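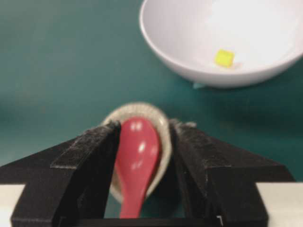

The Faldale undercounter dishwasher is built for small kitchens, staff canteens and classrooms that wash light loads often. It takes one square rack, 450 mm on a side, loaded from the front. Plates stand in the rack on edge. Small pieces need more care: a white bowl goes in upside down and tilted, and a light red spoon belongs in the lidded cutlery basket, where the spray cannot lift it out. Light items left free on the rack tend to turn over and hold water.

The cabinet is single-skin stainless steel with a folded lip around the door opening. Wash arms above and below the rack are held by one hand-tightened nut each and come off without tools. The sump filter lifts straight up through the rack guides.
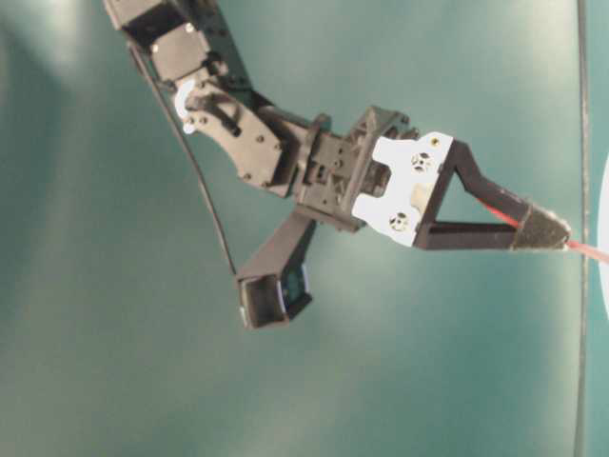
Catalog issue 30, page 80
Cycle and water supply

The standard cycle lasts 3 minutes, including the rinse. Final rinse temperature is set at 80 °C by the installer and is locked behind the service panel. If the incoming water is cold, the machine holds the wash phase until the rinse tank reaches its set point, and the cycle light blinks during the hold. Fit a softener on hard water. Scale on the heating element is not covered by the warranty.

The drain version with a built-in pump can discharge to a standpipe. The gravity version must sit higher than the floor waste.

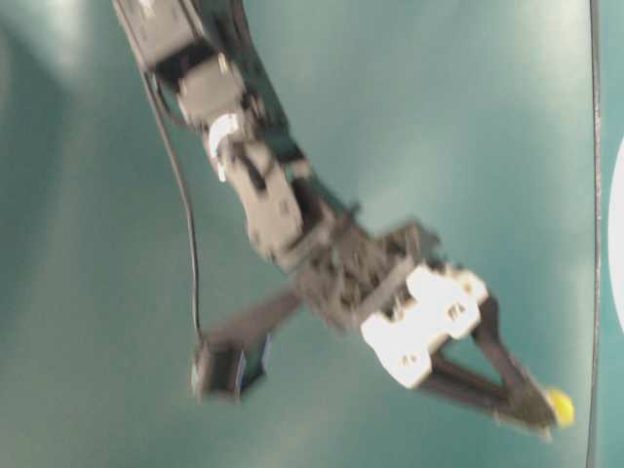 Both versions share the same door seal, rack guides and wash arms. The pump, its bracket and the longer drain hose are the only parts that differ, and a gravity machine can be converted on site with the Dekholm pump kit. Order the kit by the serial number on the inside of the door.

Supplied with the machine: one plate rack, one open rack, one cutlery basket with lid, fill hose, drain hose. Detergent pump sold separately.

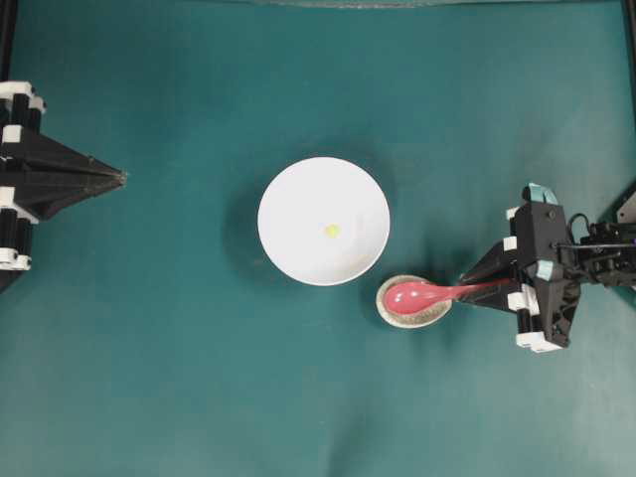

White bowl with a smaller shallow dish beside it.

Dishes holding seeds, meal or coarse powder should be emptied and scraped before loading. Fine grains pass the rack and collect in the sump filter, which must then be rinsed after every cycle.

Parts and service: Bermúdez, parts counter, ask for Berenice Tovar. Installation questions: Evaristo Espinoza.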